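Ticket 1767: Paper sorting episodes rejected at upload
Project: Karkance
Opened by: Ginette Pons
Assigned to: Corentin Sabatier
Status: waiting on reporter

Ginette, 2026-01-06
Hi Corentin, and happy new year! I hope you got a proper break in December. Of the 180 paper sorting episodes we sent up, 154 went through beautifully and the rest bounced with "label not resolved". I've had a good look through the bounced ones and the handwriting seems perfectly readable to me, so I'm a bit stumped (and the team is keen to keep recording). 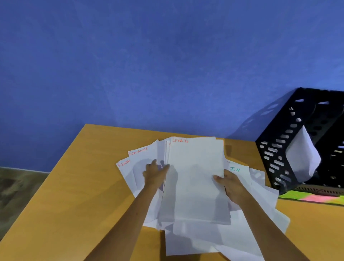

Rejected episode, stack being squared, SPORTS on the top sheet

Corentin, reply
Thanks Ginette, lovely clear report as always. I reckon it's the overlap. The checker wants one category for each grasp, and in your still it can read SPORTS on the held stack but also FINANCE on the sheet beside it, plus a half-hidden FINAN behind that, so it gives up. The colour of the ink doesn't come into it.

I've told it to favour whatever label is on top of the held stack. Could you please rerun 8 of the bounced ones on Hidus, and leave the originals where they are for now? Don't tidy the piles for new recordings either, we'd really like the mess in the training set.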